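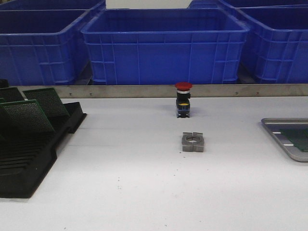
Reproofing a walking jacket at home

Close all zips and wash at 30 with soap, no softener. Rinse twice. 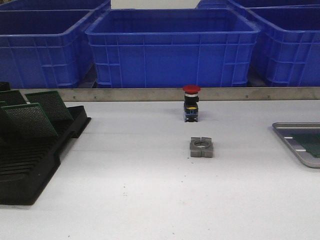

By Verbeke

Measure the reproofer by jacket weight — 200 ml will do for one shell. Sponge it on while the fabric is damp, working down from the shoulders.
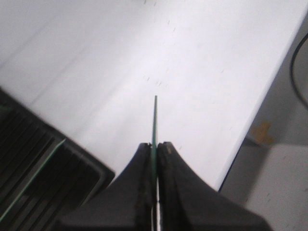 Leave it for 2 minutes, then wipe off any surplus with a cloth. Hang for 12 hours away from the stove.
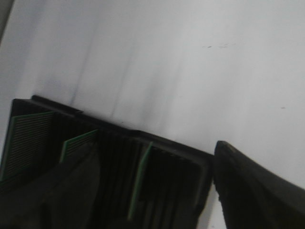 Can gaiters be treated the same way?
Nylon ones can. Waxed cotton needs wax dressing, applied warm.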